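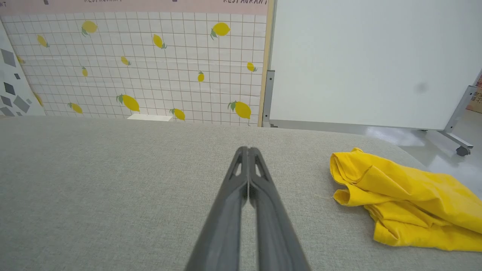 light gray top, yellow cloth left on it, lemon wall behind

mossgate
Joined June
Posts: 14

Question about light gray woven-look upholstery. I want to recover a bench pad and I'm between two fabrics, Tonberg and Kustside. Both are close to the gray in the photo. My worry is bright stuff getting dropped on it, like that yellow cloth. Does dye come off on a pale weave?

pinerow22
Posts: 1,215

It can if the cloth is new and damp. Dry, I've never had a problem. Wash anything bright twice before it goes near the bench.

hallbench
Posts: 2,098

Disagree on dry. I had a dark red towel mark a cream seat just from people sitting on it. Took up to 2 months to fade. I'd get a removable cover and skip the question.

pinerow22

Dark red is not yellow. Yellow is about the safest color you could leave there.

mossgate

Removable cover is harder on a curved edge like that one. Mansilla quoted me for a zipper and it was more than the fabric.

hallbench

Then sew it with elastic underneath. Works fine on a curve.

tallowlane
Posts: 14

Is the lemon wall a panel or paper? I like the little squares behind the lemons.

mossgate

Panel. Tratitent had it in June. Going with Kustside for the pad, will try the elastic.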